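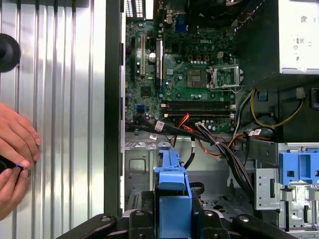
By Přemysl Ondrejka

February 13, 2020

The Cluseck electronics drop-off is moving from twice a year to once a month, starting in March. It will be on the first Saturday, from 9 in the morning until noon, in the lot behind the Štefanec building on Ala Street. Enter from the alley side. The Ala Street entrance stays closed on Saturdays for the bakery deliveries.

The October collection brought in 2,490 pounds of equipment from nearly 240 households, and the line of cars went back past the fire station for most of the morning. A few people gave up and drove home with their trunks still full. Going monthly should fix that. If it doesn't, we will look at the afternoon hours again in summer.

What you can bring: desktop and laptop computers, flat-screen monitors, keyboards, printers, routers, phones, tablets, cable boxes, game consoles, stereo equipment, and any cord that plugs into any of those. Cords can go in a bag. Please don't tape them together, the tape has to be cut off by hand at the other end.

What you can't bring: refrigerators, air conditioners, smoke detectors, light bulbs, and anything that holds gasoline. Old tube televisions are a separate matter. The county takes them at the transfer station on weekdays and charges $20 each. We had eleven left at the curb after the October event, with no one in sight, and the town paid for all of them.

Loose batteries need their own bag. Put a piece of clear tape over the ends of lithium ones and the square nine-volt kind. If a phone or laptop battery has swollen, leave it in the device, don't charge it, and hand it to a person at the table so it doesn't end up in the bin with everything else.
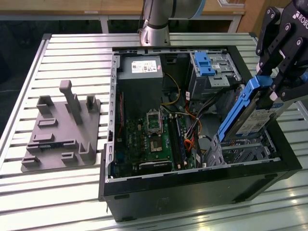
Does deleting my files clear them off the computer before I drop it off?

Deleting files and emptying the trash leaves most of the data on the drive, and it can be recovered with free software. Use the full reset that comes with the operating system and pick the option that cleans the drive, or take the drive out and keep it.

A good number of you have called about this, more than usual, and I think it has to do with Windows 7. Support for it ended last month and many people in town are replacing machines they have had for ten years. Those computers were used for taxes and banking. Before you do anything else, copy what you want to keep onto an outside drive and open a few of the files on another computer to make sure they copied. Then sign out of your accounts, including the ones for music and photo software that only allow a certain number of machines. Then do the reset. On an older desktop it can run all night, so don't start it the morning of the drop-off.

If the computer won't turn on, the reset is out of the question, and the drive should come out. On most desktops it is held by a few screws or a plastic carrier. Unplug the power cord first. Laptops vary a lot and some of the newer ones have the storage soldered to the board, in which case tell the person at the table and it will go in the locked cage.

Everything we collect goes to Kendulari, which has held the contract since 2017. They sort it at their warehouse. Working machines less than about seven years old are wiped, tested, and offered to the school and the senior center before they are sold. Last year 189 computers went back into use that way — more than I expected, and most of them were desktops. The rest is taken apart for steel, aluminum, copper, and circuit boards. Plastic is the weak part of the business. Some colors have no buyer at all right now, and Kendulari has been storing it.

The drop-off is free for Cluseck residents. Bring something with your address on it. Small businesses may bring up to five items a month, also free, and should call the town office for a pickup if they have more than that. We do not give tax receipts, as nothing is appraised at the table.

One more thing about the lot. The snow pile is on the north side this year and takes up several spaces, so the line will wrap the other way until it melts. Please stay in your car and open the trunk from inside if you can. If your trunk doesn't open that way, leave the key where you can reach it. 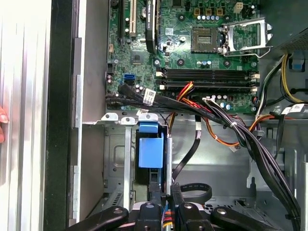 Desktop computer with the side panel off.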